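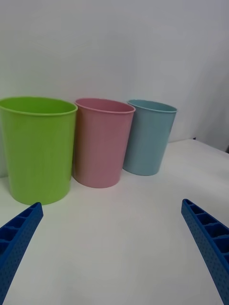
Most town-building games give the player money too early. The first hour of Platdale, a small-town management game that came out in March, hands over 800 coins and asks for nothing but a road and a well. By the end of that hour the average player has spent half of it on decoration, and the other half will sit in the bank for the rest of the game. The designers knew this from their playtests, and their way around it was to stop treating money as one pile. In Platdale, income goes into separate pots: one for building, one for wages, one for repairs. Think of three plastic cups in a row, a green, a pink and a blue, and a rule that what drops into one can't be poured into another. That is close to how the budget screen works, and it changes how the whole game plays.

The usual problem with a game economy is that it has faucets and drains, and the faucets win. Every quest, harvest and sale creates new money. The things that take money away — shops, taxes, upkeep — have to keep pace with it. Early on they do, as the player owns little and wants a lot. Later the player owns everything worth owning and the income keeps climbing. Prices stop meaning anything. A merchant who asks for 57 coins in the second chapter is making a real demand. The same merchant in the last chapter might as well be giving the goods away.

Designers have tried several fixes over the years. Raising prices along with the player's level is the simplest, and it works on paper. Players tend to notice, though, and they don't like it. If bread costs four times as much because I have a better sword, the world feels as if it's charging me for doing well. Repair costs are another common drain. They take a steady amount out of the economy, but they also punish people for using the equipment they saved up to buy, and plenty of players respond by leaving their best gear in a chest.

Nurkstead, a farming game with a long winter, takes a different approach. Money there is seasonal. Crops sell for good prices in the fall, and the player has to make that income last through 23 days when almost nothing grows. Seed for the next year goes on sale in the last week of winter, just as the pantry runs low. There is no need for repair bills or rising prices, since the calendar does the draining. The weakness shows up in the third year, when a careful player has enough jam in the cellar to ignore winter completely. An update added spoilage, which helped, although the forums filled up with people mourning their jam.

Trading games have a harder time of it, as making money is the point. Ghumman puts the player in charge of a riverboat and 11 ports, each with its own supply and demand. Sell too much salt in one town and the price there drops for weeks. In the early game this is excellent. You read the market board, guess where cloth is short, and sometimes guess wrong. Then a route turns up that always pays. I found mine on the second evening, hauling lamp oil upriver and bringing back timber, and after that I had no reason to visit the other nine towns. The market model underneath is detailed and clever, and one loop of two ports was enough to make it irrelevant.

The developers' answer was to make rival boats learn from you. If you run the same route for long enough, computer captains start running it too, and the margin shrinks. It's a good idea. It also makes the game less relaxing, which some of its audience took badly, and there is now a setting to turn the rivals off.

Platdale's pots avoid a lot of this. A rich player is rarely rich in all of them at once. A good tourist season fills the building pot, so you can put up a new hotel, but the wages pot is fed by local trade and may not cover the staff. I spent a long stretch of one game with a finished hospital and no nurses. The money was there, in plain view on the budget screen, and I couldn't touch it. That was irritating in a useful way. It sent me back to the high street to work out why the bakery was losing customers, a question I'd have ignored in any other game with that much in the bank.

It isn't a complete solution. The repairs pot fills faster than it empties once the roads are paved, and by the end of my second town it had become the same dead pile of coins that every other game leaves behind. A town grant lets you move a small sum between pots once a year, and experienced players have already worked out how to apply for it under several departments.

Flusbridge, the sequel now in testing, adds a fourth pot for debt, which fills up whether you like it or not. I've played only the opening few hours. The loan terms are readable, the interest is low, and I already owe more than my sawmill can pay.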